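Folding by numbers: a cloth-handling controller on the Ullow stack
Final project report, Nayara Arruda and Reinaldo Caldeira
Supervisor: Odair Rangel

1. What we were asked to do

The Medeiros lab already had a learned folding policy when we joined in February. It was said to fold small cloth items well. Our task was to put a layer of software between that policy and the arms, called Staltar, which would decide when a grasp was good enough to carry on and when to let go and try again.

We had doubts about the idea from the start. A policy that folds well should not need a minder, and one that folds badly will not be saved by one. Brendan Ó Riain, who wrote the first version of the policy, disagreed, and some of his objections are fair. We come back to them in section 4.

2. How Staltar decides

Staltar reads finger position, motor current and the camera views, and gives one score per grasp. If the score falls below a threshold, the arm opens, backs off and asks the policy for a new target. There are three thresholds, one for each stage of the fold, and we set all of them by hand. We would have preferred to learn them, but we did not trust the labels.

Views from the wrist cameras and over the table, all three during cloth handling.
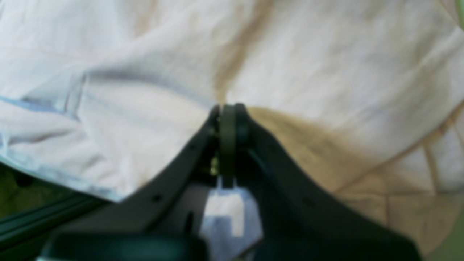
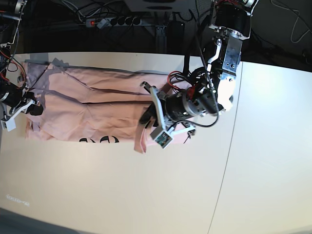
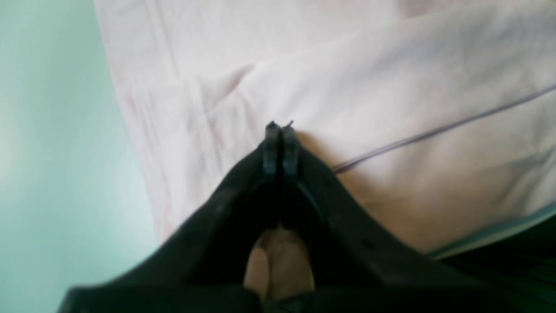 Most of our trouble came from the grasp score. It treats closed fingers plus a rise in current as a held cloth, and it has no idea how many layers are held. From the table view a person can see that the gripper on the more complete arm has pinched a narrow raised fold of the pink cloth, while the cloth elsewhere is wrinkled and layered, with a long dark opening between layers. Staltar gets none of that. A pinch on the top layer and a pinch through everything come out with nearly the same number, and the policy then lifts as if both were fine.

3. Results

We logged 1535 grasps. Staltar stepped in on 701 of them, which sounds like hard work until you ask what it gained. On many of those the second grasp scored higher and held the cloth no better. We marked the logs separately and then compared — our marks agreed with each other far more often than either set agreed with the score.

Retries also cost time. A fold with two or more retries usually ended messier than it began, as each release let the cloth slump a little and the policy planned its next move from a slightly old picture. Arlindo Pacheco suggested waiting for the cloth to settle before replanning. That helped, and it is the one change we would keep without argument.

4. Objections

Brendan's view is that the thresholds were too strict and that we tested on awkward cloth. The first is possible. We loosened them for the last set of runs and saw fewer retries, but we did not run enough to say whether the folds were better. On the second, awkward cloth is what people own.

The Bridmont planner, which we had hoped to compare against, would not run with our arm drivers. We have left its published numbers out of this report, as they come from a different setup and would make the comparison look firmer than it is.

5. What is left

The score needs some measure of layers before anyone tunes it further. The retry logic and logging tools are in the lab repository with notes on the driver settings. The threshold file there is the stricter one.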